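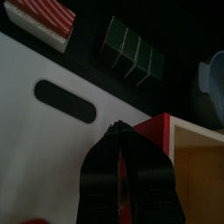
Ticket: Kenby mesh router drops the back bedroom every evening
Opened by: Gerrit Verschueren
Product: Kenby base unit plus one Odera extender
Status: open, waiting on customer

Hi all, me again (sorry!). I've had the Kenby in the hallway since we moved to Brurnbridge and it was great until we added the extender. Now every evening the back bedroom loses internet. The phone still shows full bars, which is the maddening part, but pages just spin and spin. Everything closer to the hallway is fine.

What I've tried so far:

Restarted the base unit. Helped for one evening, then same thing.
Restarted the extender. No change at all.
Forgot the network on my phone and joined again. Nope.
Swapped the network cable behind the base for the one from my old desktop. Nope again, and I got a faceful of dust for my trouble.

Our plan is 260 megabits and next to the base I get pretty much all of that. In the bedroom during the bad spell I get 4, if the test finishes. My wife streams her shows in there, so I'm hearing about this a lot.

Reply from Roald Ljungberg, support

Hi Gerrit, thanks for the thorough list, that saves us both a bunch of back and forth. Full bars with no speed usually means the phone is talking to the extender just fine but the extender has a lousy link back to the base. Could you open the Rumon app, tap the extender, and tell me what it says under Uplink when things go bad? I'd also like to know which channel it's on, and where the extender is sitting.

Update from Gerrit, 1/8/20

OK, did my homework! Uplink says "Weak" when it's bad and "Good" in the morning. Channel is 8. The extender is on the shelf over the washer, on the other side of the wall from the bedroom. I picked that spot because it had a free outlet, no deeper thinking than that.

And then last night it dropped right when I started a load of towels. I paused the washer and the uplink went back to Good a minute or two later. Started it again, Weak. Could that really be it? We do run the laundry in the evening, now that I think of it.

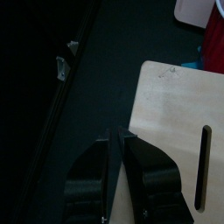
Reply from Roald Ljungberg, support

That could very well be it! A big metal box right under an extender is bad news already, and some motors throw off a lot of noise too. I wouldn't swear to it from one load of towels, though. Please try these and let me know:

1. Move the extender out to the hall, chest high if you can, with the bedroom door in view.
2. In the Rumon app, turn off automatic channel and pick 1.
3. Leave it that way for 7 evenings with laundry as usual, and write down any drops.

If it still goes to Weak in the new spot, I'll send out a replacement extender.

Update from Gerrit

Moved it. I had to dig out an extension cord, and it's kind of ugly on top of the bookcase, but whatever. First evening: washer going, dryer going, two shows streaming, and the uplink stayed on Good. I'll keep the list going and post it here when the week is up. Please leave the ticket open till then!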